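Keeping a Household Budget, Session 7: The Expenses That Come Once a Year
Handout for the evening course at Sevimcombe Learning Center

Welcome back, everyone, and thank you for the lovely questions last time (I have kept the one on joint accounts for the session after this). Tonight we come to the bills that hardly ever show up in a monthly budget and then spoil it anyway: car registration, the dentist, school supplies, the furnace check in March.

Go back through a full year of bank statements and write down every charge that did not come monthly. It's slow work, I know, and you may want a pot of tea beside you! Add the charges up and divide by twelve.
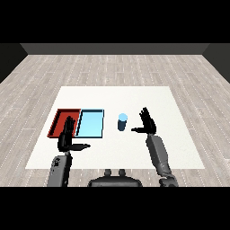

The answer is what you set aside each month, and I'd suggest a separate savings account for it, so it doesn't quietly turn into grocery money. Suppose your total comes to 888 dollars. Dividing by twelve gives you 74 dollars a month, and when the insurance bill arrives you simply pay it out of the account.

If a big bill is due before you've saved enough, start with a little extra, or ask the company whether you can pay in two parts. Many will say yes if you call early.

For next time: bring your own list, even if it's messy, and read the Holub chapter on insurance deductibles, pages 74 to 94.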